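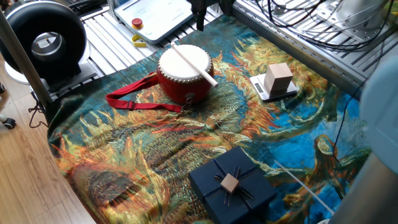 Notes from the Tetwood open day, Wed 14 May

I've wanted to get into the Tetwood workshop for ages, and when the sign-up opened I took one of the morning slots before I'd even checked whether I could get the day off. The building is the old Saragih print works behind the bus depot. Park on the side street, the front lot fills up early.

They take you through in small groups. Ours started in the machining room, which was fine, but I came for the arm cell and that's where I'm going to spend my words.

The cell belongs to a project called Ekow, and our guide there was Cempaka Ginting. She keeps it running day to day and she let us stay well past our slot, bless her. What I loved is that she skipped the "look what it can do" part and went straight to how she sets the thing up in the morning. You hardly ever get to hear that!

The table is slatted aluminum, the kind with T-slots running the full length, and everything that matters gets bolted into those slots. When something has to move, she loosens it, slides it, and tightens it again in the same order every time, corners first. She has a strip of masking tape in the drawer with the torque setting written on it. On top of the slats goes a cloth, and they change the cloth a lot. The one on it was a big sunflower print in the Van Gogh manner, all mustard and teal, and I would happily have it on my wall. The arm has to cope with a busy background as well as a plain one, she told us, so the loud patterns get plenty of use.

Then the objects go out. There was a little red drum with its stick laid across the top, a kitchen scale with a cardboard cube on it, and a dark blue gift box done up with ribbon. A man in our group asked if the drum was for a demo later (I was hoping so too) but it's just part of the current set. There are 70 objects in the cabinet and they rotate through.

Her morning routine, as well as I could scribble it down:

Press the red emergency stop before anything else, then try to jog the arm. If it moves at all, the day's over and she calls Cinetti, who do their servicing. That has never happened on her watch.

Release the stop, power up, home the arm, and let it run through its slow warm-up for 4 minutes with the gripper empty.

Open and close the gripper and look at the fingertips in good light. The pads wear on the inside edge first. She passed an old pair around and you could feel the step with your thumbnail.

Walk the cables. This was my favorite part. She runs the loose ones through her fingers from the connector back, feeling for flat spots, and she checks that there's enough slack for the wrist to make its full turn. A cable that was too short cost them most of a week last July, when it pulled out of its plug a millimeter at a time and gave a fault that came and went. They swapped two perfectly good boards before anyone tugged on the plug.

Last, touch the gripper to a reference point on the table and read off the error. If it's out by more than the limit, she recalibrates, and that means 58 poses, one after another. I asked if it gets dull. She said she does her email.

I also asked about cleaning, and got a better answer than I'd expected. Dry brush along the slots, vacuum after, and no spray anywhere near the table. Crumbs of cardboard get down in the rails and stop the T-nuts from seating properly. She keeps a bamboo skewer for the stubborn bits. I'm stealing that for my own router table.

If you go next time, ask for the late morning group, it's quieter and you can hear. Wear shoes you can stand in. Coffee was in the hallway and ran out before ten-thirty. There's a second cell upstairs that was closed for rewiring, so I have every excuse to go back.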